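Visit report: Preltura manipulation lab, open afternoon
Aug 25, 2025

Preltura opened its Azevedo building to outside groups for a tour of the Prumis project. Prumis tests whether a two-arm policy trained at one desk still works when the objects on it are changed. The talk came first and ran 22 minutes.

Method

Training data comes from teleoperation. The policy receives one fixed view of the table and one view from each wrist, plus joint positions. It predicts short action sequences and replans before each sequence ends. The cells, called Minis, are small enough to be re-papered and refitted between collection rounds. We were shown the desk layout: an open laptop, a pink calculator, a tray of small blocks, books under a yellow shelf, and pencils in a yellow bucket.

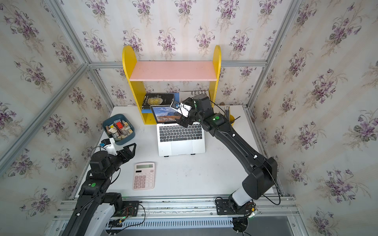

Fixed view, with the right gripper just over the top edge of the laptop screen. 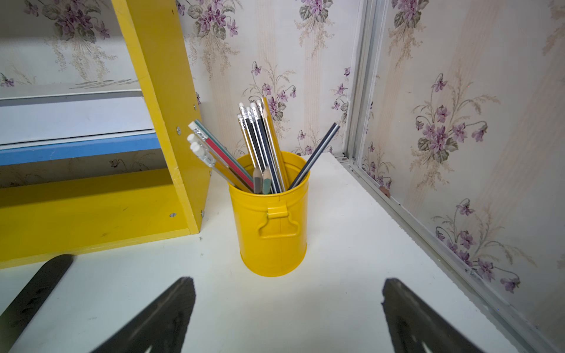

Results reported

On layouts included in training, the group reports 97 percent task completion. With 14 held-out objects the rate falls, and most failures are late grasps on thin items. Removing the wrist views hurt more than removing the fixed view. The ablation has been run on 2 cells so far, and the speaker was careful to call it preliminary.

Open points

Wallpaper was varied between rounds, lighting was not. I asked about force sensing and was told it is planned for January. A written version of the results was promised to attendees, without a date.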